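Sondemeck adds practice room software to its robot training service

Turnby campus, October

Sondemeck has announced that its robot training service for colleges and small manufacturers will now include a simulated practice room, available to all subscribers at no added charge until the end of the current licence period. The new component, released under the name Lindgren, allows learners to plan and rehearse robot arm tasks on screen before they book time in a workshop.

The service has been on offer since last year as a set of written lessons and supervised bench sessions. Subscribing organizations told the company that bench time was the part of the program most in demand and the hardest to schedule. At the Turnby training centre, learners were waiting up to five weeks for a second session. Lindgren is intended to shorten that wait by moving the early exercises to an ordinary desktop computer.

Each exercise takes place in a plain room with one or more robot arms and a work surface. Instructors may change the position of the arms, the size of the table and the objects placed on it, and may save a layout for use by a whole class. Learners then write or record a sequence of movements and run it as often as they wish. A log of each attempt is kept for the instructor, who can replay it from any angle.

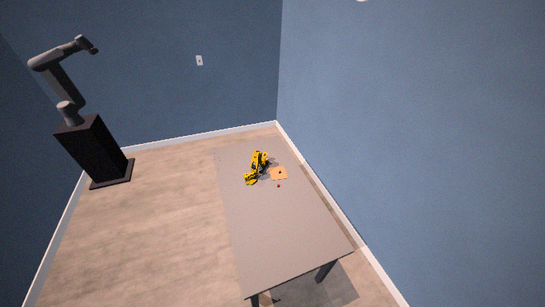
A Lindgren practice room with a small yellow arm on the table and a larger gray arm on a black pedestal.

The first release contains 60 exercises, arranged in order of difficulty. The opening group deals with reaching and stopping safely. Later groups cover picking up and placing small items, working near the edge of a table, and planning a path that keeps clear of a wall or a second machine. A short written test follows each group, and results can be exported to the record systems that most colleges already use.

Uswood, the regional skills agency, reviewed the software over one term before it was added to the service. Its report found that learners who completed the opening group on screen needed less help from staff when they moved to the bench. The agency also noted some limits. Contact between a gripper and a soft or slippery object was not modelled well enough to replace hands-on practice, and the lighting in the simulated room was considered too dark in certain views. Sondemeck has stated that brightness controls will be included in the next update and that the company does not intend to reduce the number of bench sessions in the program.

Uswood further recommended that instructors complete the full set of exercises themselves before assigning them. A half-day orientation for teaching staff has been added to the service for this purpose. Sessions will be held at the Turnby centre and online, starting at 9 a.m., and each is limited to 90 participants.

The annual licence for the complete service is $3242 per site and covers written lessons, bench sessions, the Lindgren software and technical help by telephone or email. The licence is not limited by the number of learners. Organizations with more than one site should contact Sondemeck for a written quote. Travel to the Turnby centre and the cost of computers are not included.

Lindgren runs on most desktop and laptop computers purchased in recent years. An internet connection is required to install the software and to submit results, but exercises may be completed offline. Tablets are not supported at this time. A version of the menus and lesson text in French is in preparation.

Current subscribers will receive installation instructions through their site coordinator and do not need to apply. New applicants may request a trial licence, which gives access to the opening group of exercises and one online orientation session. Trial requests are handled in the order in which they are received. Application forms and the full Uswood report are available from the Sondemeck training office or at the front desk of the Turnby centre during business hours.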